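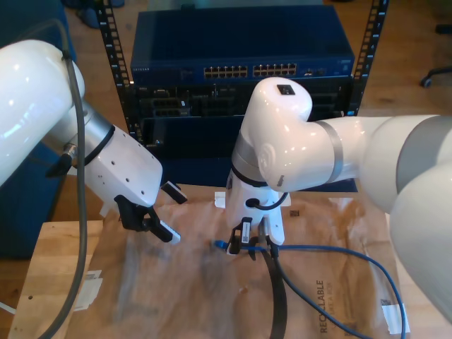
Chapter 4
Running a Touring Workshop

What this chapter covers
Booking a workshop into a school or a dance studio
What one day looks like, hour by hour
Money: fees, travel, the hall
Working with a group that did not ask to be there

Words to know: call time, get-in, mark (a step), pick-up rehearsal, sharing, split fee

4.1 Before anyone sings a note

Most performers who teach start by accident. A contract ends, a friend who runs a studio needs cover, and there you are on a Saturday-type crowd of nine-year-olds with a speaker that won't pair. Fine for once. Not a way to make a living. This chapter is about doing it on purpose.

Take the Trirnthorpe workshops, which we'll come back to through the chapter. Katia Ruggiero had done two national tours in the ensemble and one as dance captain. Between jobs she wrote to every high school within a two-hour drive. Plain email, five lines: who she was, what she'd teach, how long, how much, when she was free. Eleven schools wrote back. Four booked.

Look at what was in those five lines. No life story. No headshot gallery. A drama teacher reads mail between classes and wants to know if the thing fits in a double period. Tell them that first.

4.2 The offer

Decide what you are selling. One number from a show, taught and cleaned? An audition class? Acting through song? Pick one for the first email. You can add others later, once they know you.

Then size. Thirty is a lot for one teacher with dance, but okay for singing. Past that bring a second person and charge for it. Becerra's rule (Higinio Becerra, music director on the Trirnthorpe dates) was that if he couldn't hear a single voice drop out, the group was too big. Hard to put in a contract. Good rule anyway.

Rights – ask. Teaching a song in a closed class and showing it to parents in the evening can be two very different things. The school may have a license that covers it, may not. Get the answer in writing before you pick the material, not the night before the sharing.

4.3 The day

A full day at a high school, as Ruggiero ran it in February:

8:15 Get-in. Find the outlet, find the restroom, walk the floor for splinters.
9:00 Warm-up, everyone, shoes on.
9:30 Teach the vocal line. Sitting down is OK.
10:45 Break. A real one.
11:00 Choreography, first half. Mark it, then full out.
12:15 Lunch
1:00 Choreography, second half
2:00 Put it together. It will be worse than either part was alone. Expected.
2:40 Sharing for whoever can come
3:00 Questions, then out

Note how late the two halves meet. New teachers join them at noon and spend the afternoon fixing. Let each half settle first.

4.4 Money

Now the part students skip. Vornness, a small arts center with its own stage, offered a one-week summer intensive for a flat fee of 3,000. Sounds great next to a single school day at 380. But the flat fee had to cover a pianist and all travel, and after those were paid Ruggiero had 2,000 left for five long days and a week of prep. Still worth taking. Not by as much as it looked.

So write down three things for every booking: what comes in, what goes out, how many hours including the ones at your kitchen table. Divide. Do this before you say yes.

The other common deal is the split fee. Comodo, a dance studio, paid nothing up front and gave the teacher a share of each ticket sold. On a full class that beats a flat fee. On a half-empty one you drove a long way for gas money. Ask for a minimum, most studios will agree to one if you ask politely and early.

Invoice the same day. Not next week. Schools pay slow and the clock only starts when they recieve the thing.

4.5 The kid at the back

Arms folded, bag still on. Every group has one, and in a school booking there may be ten, as the whole grade got sent. Do not single them out. Do not make a speech about passion either. Give them a job with a clear edge to it – counting in the band, calling the eights – and leave them be. Some will drift in by the second hour. Some won't and thats all right, you still teach the room.

Learn names off stickers. Use them.

Try it
1. Write a five-line email offering one workshop to a school you know. Have a classmate time how long it takes them to find the price.
2. The Vlček Theater wants a half day for forty singers, with a sharing at the end. List what you need to ask before you quote.
3. Redo the schedule in 4.3 for a group of eight-year-olds. Where do the breaks go?

Section 4.6, on contracts, starts with the short form most schools will send you.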